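Home | Talks | Notes | Contact
Print | E-mail
1 min read

Lorkus cell fault: speaker notes
Chepkoech Mussa, 22/02/2023

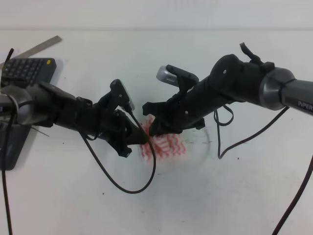 Start with the log. Fold 573, left gripper reports "closed", right arm pulls, controller keeps going for 40 seconds. No alarm.

Vendor blames cable drag. Maybe. Ask Vinh Lò what he'd accept as proof. I haven't seen any.

Their 1000-cycle test was run at Rovatach with the guarding on. Ours wasn't. Say so.

Don't promise a fix by November. Questions.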